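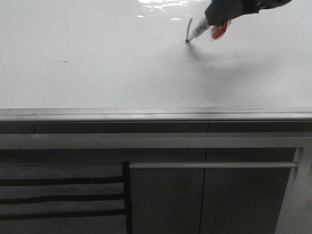 The marking cell at Travdale has been running alongside the manual bench since June, and I have been asked often enough what it has changed that I would like to write it down once and link to it.

Some background for people outside the trade. We prepare pipe and flat panels for fitting out. Before anything is cut or drilled it gets marked: cut lines, centre lines, an orientation mark and a job letter. On the manual bench this is done with a rule, a square and a marker pen. A good marker-out works quickly and makes very few mistakes before lunch. Most of the rework we log comes from the last two hours of a shift, and most of that is a mark on the wrong end.

Podeck supplied the arm and the control software. The fingers are soft and dark, and the intention was that they would hold the same pens we already buy. I was against this at first. A fixed pen holder on a spring would have been simpler and more repeatable. The argument for the fingers was that the same hand has to pick up the work as well as write on it, and a tool changer would have added 11 seconds to each job. I withdrew the objection after seeing the timings.

Pen height is the setting that takes up the most attention. Felt tips wear, and they wear unevenly if the pen is always held at the same rotation. The approach routine stops just above the surface, then comes down slowly until the load on the wrist rises. 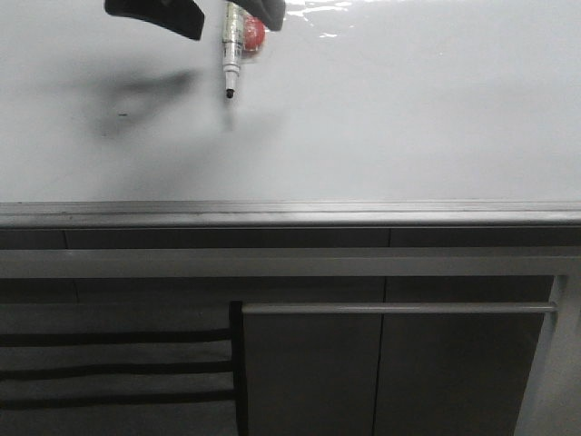 With a new pen the offset is good for 25 marks. After that the tip has rounded over and the line begins to thicken, so the routine is run again. We tried stretching it further and the job letters became hard to read at arm's length, which matters to the people at the saws and to no one else.

A white surface is the easy case. It is flat and it wipes clean, so all the practice strokes go there before we let the pen near stock. Straight lines were acceptable early on. Closed curves were not, and still are not. The arm changes direction at the wrist partway round, the contact load drops, and the stroke goes pale or does not meet its own start.

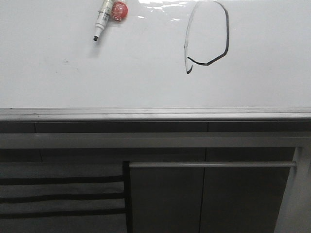 A loop on the practice surface: heavy line on the right, much fainter on the left.

Raffaele Fontana, who has been marking out here for 19 years, looked at a set of these and said the wrist was turning too late. He was right. We moved the turn earlier and the gap at the bottom halved. I mention this partly for the credit and partly for what it says about the job he now has. He used to mark. He now marks for roughly half the day and spends the rest judging marks, and the second half was not in anybody's job description until he asked for it to be put there. It took the office nine weeks to do so. I think that was too long.

Pipe is harder than panel. It rolls, it is slippery, and one type we get from Ruggiero varies slightly in diameter along the length. The fingers close on it from both sides and take up the difference well enough. Offcuts with old tape on them are worse, as the grip behaves differently on tape and on bare pipe, and the software does not know which it has hold of.

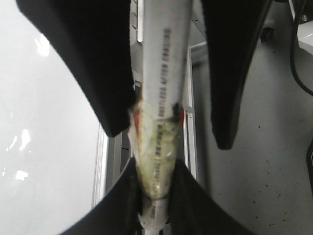

Our present rule is that taped pieces go to the manual bench unless someone is standing at the cell. This is written on a card and the card is mostly followed.

Changes for people, as far as I can measure them. Wrong-end marks are down on panel work and unchanged on pipe. The bench is quieter in the afternoon. Two people have asked to be trained on the cell and one has asked not to be, and all three requests were granted. Nobody has lost hours. The overtime on marking has gone, though, and for at least one household that was money they had counted on. The supplier's figures for savings include that overtime as a benefit. Ours list it on a separate line.

There is also a loss I can't put a figure on. New starters used to learn the product range by marking it out, months of it, before they were allowed on a saw. The cell now takes the plain repeat jobs, which were the ones we gave to beginners. Fikby, where I worked before, ran into the same thing with their drilling line and ended up keeping one manual station purely for training. I have proposed that we do likewise, with the cell's panel jobs diverted to it one morning in the week. The cost is small. I will post the numbers when there are some.

Next job is the pen cap. At present a person takes it off and puts it back, and if they forget to put it back the tip has dried by the next shift.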